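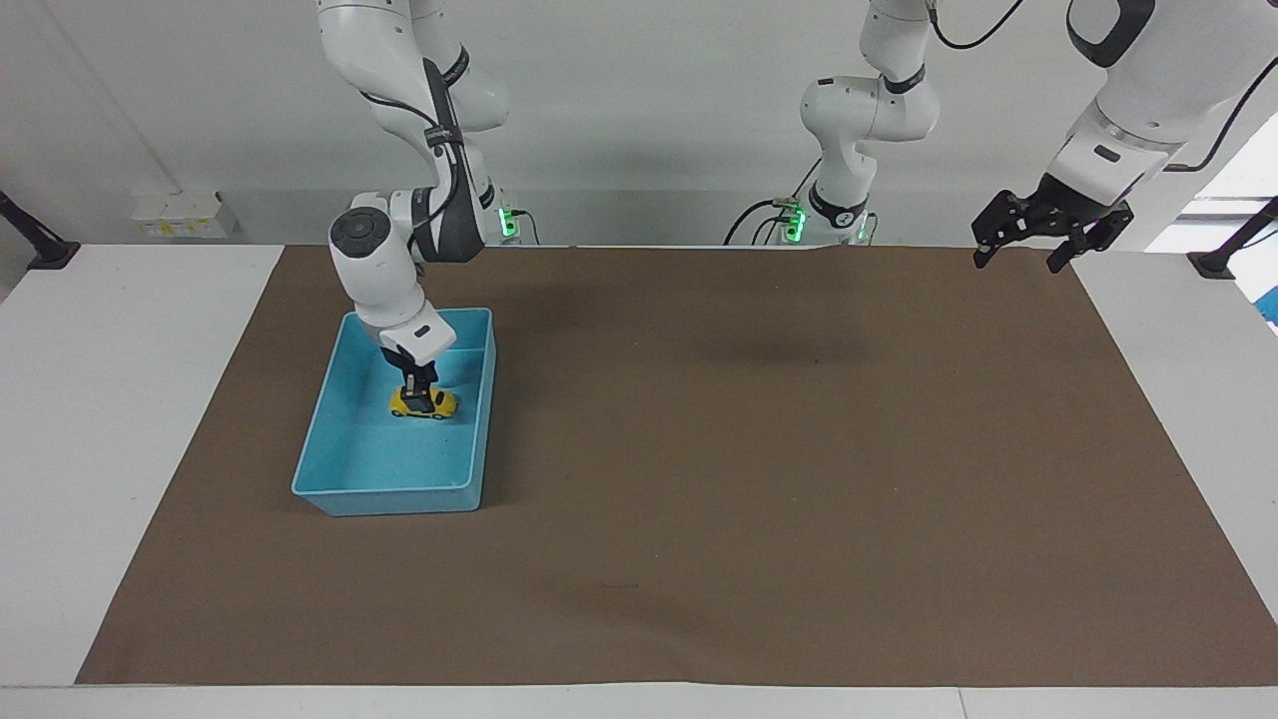 September 22, 2021

Bench notes, Skodora project (two-arm toy sorting, student team)

Long session, so I'm writing this while the logs copy over and before I forget which change did what.

Where we stand: the class demo task is still "toys into the bin, toys out of the bin, hand over between arms if needed." We're nowhere near the handover. Today was all right arm, in the blue bin, with the yellow car, and I have now looked at that car so much that I could draw it from memory. Thodoris wanted to go straight to a mix of toys and I talked him out of it (sorry Thodoris!). One toy until the numbers stop jumping, then we open the toy box.

The big thing first. We finally have totals I trust. Since the start of September we've logged 783 pick attempts with the old approach code, and 261 of them failed. A third! I had been telling everybody it was better than that, so that was a bit of a cold shower. Kuo-hua went through the failures and tagged them, and most fall in the same pile: the fingers come down a little off the middle of the car, close on the roof edge, and the car squirts out sideways. It's a slippery little thing with rounded sides. The second pile is the wrist stopping early because the planner thinks the bin wall is closer than it is.

So, two changes today.

1. Bin walls in the planner. The collision box for the bin was a plain block with straight sides, and I drew it too thick back when I was in a hurry. The real one has walls that flare out a bit. Savvas measured it again and made a proper shape with sloped sides. Straight away the arm stopped refusing targets near the walls. Lovely. I still want a margin of a few millimeters in there, because when I set it to zero the planner got very brave and I got very nervous.

2. Finger closing. Slower close, and the gripper now goes lower before it starts. It used to begin closing on the way down, which I think was my idea, and it was a bad one. Fingers straight down, stop, then close. Boring and much better.

With both changes in we ran 200 fresh tries and 30 failed. So from one in three down to fifteen percent, on the same toy in the same bin. I'm really pleased with that! Caveat for whoever quotes it in the report: Rafail was placing the car, and he admits he got lazy in the second half and kept putting it the same way round, long side left to right. We need a placement list with random angles or the number won't mean much. Rafail has offered to write the script that prints the angles, I think out of guilt.

Left arm: no motion runs with it today, gripper parked open out over the right side. Apostolos has been rewriting the part that decides which arm "owns" which half of the table, and I didn't want to test two new things together. He says the Fledetti branch (his name for it, don't ask me) is ready for a dry run at half speed. My only request is that the parked pose gets saved in the config with a name. Right now it lives in a terminal history on one laptop and I had to scroll for ages to find it.

Lighting: the brown paper is working out well under everything. With the bare white table the segmentation kept losing the edges, white arm on white table on white wall, poor thing had no chance. On the brown it finds the light blue bin every time. Arm shadows still fool it now and then, mostly toward the middle of the mat. I tried raising the threshold and it helped a bit, then it started dropping the car's windows and calling the car two objects. Put it back where it was. Kuo-hua thinks we should just train with the shadows in and stop fiddling, and she's probably right.

Leftover jobs
- Random angle list (Rafail)
- Name and save the park pose (Apostolos)
- Smooth out the back edge of the paper, it's wrinkling where it meets the wall
- Merge the new bin shape, AFTER somebody other than me has read it
- Ask Savvas where the spare fingertip pads went
- Slides for the class update, I'll start them tonight, Thodoris does the failure plots

Next session: random angles first, another full batch, and if it stays under twenty percent failed we bring in a second toy.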